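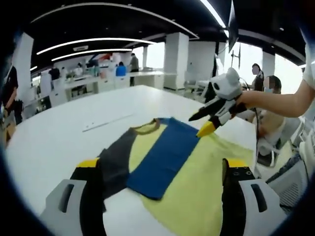

Page last changed: September 1, 2022

The secondhand clothing shop on the main street in Nasville opens at ten, but the manager is usually in by seven. She has run the place for most of its life and has kept the books from the first week. We talked in the back room, between deliveries, with the radio on low.

She started out at a dry cleaner's in Bitdale and moved over when the cleaner's closed. "I knew fabric and I knew stains," she said. "I did not know anything about pricing. The first month I put three dollars on everything in the store, coats included, and the coats were gone in a morning."

Prices now go by type and condition. A plain T-shirt is two dollars, a better one is four, and anything with a hole goes to the rag buyer in Skondgate, who pays by the pound. She said the rag money covers the electric bill in a good month and half of it in a bad one.

Last year the shop sold 2,364 T-shirts, more than any other kind of garment. Color sells them, she told me. "People say they want black and gray. Then they walk out with the yellow one. Anything with blocks of color goes fast, even if it's an odd mix. Plain white is the hardest thing in the store to sell, and we get the most of it."

I asked how much of what comes in is good enough for the racks. She said less than people think. In April, when everyone cleans out their closets, the shop took in 800 bags, and she spent most of the month sorting. Her rule is to look at the collar first, then the underarms, then the hem. If the collar has lost its shape she doesn't bother with the rest.

"A stretched collar never comes back," she said. "You can steam it and it looks fine until somebody puts it on."

T-shirts are folded and stacked on shelves by size. Sweaters are folded too. Dresses and button-down shirts go on hangers. She tried hanging everything for a while, on racks bought from a store that was closing, and went back to shelves after one summer – the knits had grown bumps at the shoulders.

The rent is her main worry. The building was sold two years ago, and the new lease went up by $2,000 a year. She looked at a space on Okoro Street but it had no back door, and the delivery van would have had to stop in the bus lane. For now she is staying where she is, and has added 20 feet of shelving along the north wall for shoes.

Shoes are new for the shop. She held off because of the smell, she said, and because pairs get split up. They are tied together by the laces now, or with string.

Before I left she had one request for people who drop off clothes. "Wash it first. And check the pockets – I have a drawer full of house keys."

The shop takes donations at the back door until four. It is closed on public holidays.

Related
Where to take old towels and bedding
The Bitdale shoe repair counter, one year on
Getting candle wax out of cotton
Skondgate flea market: what sellers pay for a table

Contact us | Copyright 2022 | Back to top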